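Oiling a maple cutting board: mineral oil, or am I being had?

Posted in Kitchen Gear & Care

trollia_fan
Started this in August and I am still not done, so here goes.
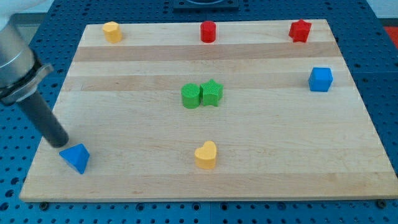 Light wood board, blocks on top.

I bought a maple board from a little outfit called Trollia. The card in the box says to oil it once a week for the first month and then "as the wood requests." Mine has requested nothing. They also sell their own oil, which costs more than the last three bottles of wine I bought put together. Is plain drugstore mineral oil fine or will the board know?

derkska
Drugstore oil is fine. It's sold as a laxative, which takes some of the romance out of it, but it's food safe and it doesn't go rancid. Put it on heavy, leave it overnight, wipe off what's left in the morning.

crumbtray
Seconding mineral oil. Please don't use olive oil. My sister-in-law did and her whole kitchen smelled like an old crayon box until she threw the board out.

pascu_at_the_sink
I'm going to be the unpopular one. I've had the same maple board for years and have oiled it maybe twice. Wash it, dry it, stand it on its edge. Oil is a hobby. Nothing wrong with hobbies.

derkska
And does it have a crack in it?

pascu_at_the_sink
It has a small crack in it.

derkska
Thank you.

pascu_at_the_sink
It came with character. The crack is at one end and I don't cut at that end.

endgrain_or_bust
You're both talking about different things. An edge-glued board like OP's mostly moves across its width. If one side gets wet and the other doesn't, it cups. Oil slows the water down, it doesn't stop it. What kills these is leaving them flat in a puddle on the counter – do both sides when you oil, and never soak it.

Also, hit it with 200 grit before the first coat if it feels fuzzy. If it's really rough start at 100 and work up. I know a guy on another board who goes to 2,000 and I think he needs to be outdoors more.

trollia_fan
It is a bit fuzzy. I had assumed that was a feature.

crumbtray
Wipe it with a damp cloth first and let it dry, then sand. The fuzz stands up and you take it off. Otherwise it comes back the first time you wash it and you'll be in here again.

pavel
Beeswax and mineral oil mixed together. Melt the wax in the oil in a jar set in hot water, let it cool, rub it in. Lasts longer than oil alone. Makes a nice gift for people you don't know very well.

pascu_at_the_sink
My point about hobbies stands.

endgrain_or_bust
Wax mix is good but do straight oil first. Wax sits near the surface. I disagree that it lasts that much longer if you scrub the board every night with hot water, and most of us do.

pavel
I don't scrub mine every night.

endgrain_or_bust
I'm choosing not to ask about the chicken.

pavel
Separate board for chicken. Plastic. I'm not an animal.

trollia_fan
OK, update. Damp cloth, dried, sanded at 200, first coat of laxative went on at 9 p.m. It drank the lot and looked dry again before I went to bed. Second coat tonight. Do I keep going until it stops?

derkska
Yes. When there's still a film on it in the morning, you're done for a while.

pascu_at_the_sink
Or you could make dinner on it.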